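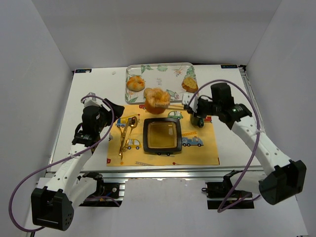

Condgate monitoring desk — working log, October

Entry opened 08:10. Continues the previous entry on border airspace reports from the Wallin district.

The overnight bulletin from the district administration was received at 06:40 and filed under number 807. It states that unmanned aircraft crossed the line north of Dakbridge on several occasions during the month. No times or headings are given. The neighboring side issued a denial at 07:15. Both texts are stored with the original wording, and the translations are to be kept apart from our notes.

The count for the month now stands at 63 claimed crossings. Colleagues are reminded that a claim repeated by a second agency is entered once. Four entries from last week were merged for this reason, and the earlier total should no longer be quoted.

Classification remains as agreed: "claimed," "claimed with material" and "confirmed by both sides." The third group is still empty. Two reports were moved into the second group this morning after the administration released footage of wreckage in a field. The footage shows no markings that we could read, and the location has not been matched. A comparison against the Kotis map sheets was started and is unfinished — sheet 348 is missing from the shared drive and has been requested again.

11:30. The word "incursion" was used in our draft summary where the source says "approach." Corrected. The two terms have different meanings in the district's own statements and must not be exchanged.

14:20. The district announced that residents within 100 kilometers of the line may see more military traffic on the roads. No reason was stated. Logged as an announcement only.

Open items: the missing sheet; a second reading of the denial, paragraph three; the date format in the older entries, which is still mixed. The evening bulletin is expected at 18:00 and will be entered by the late shift.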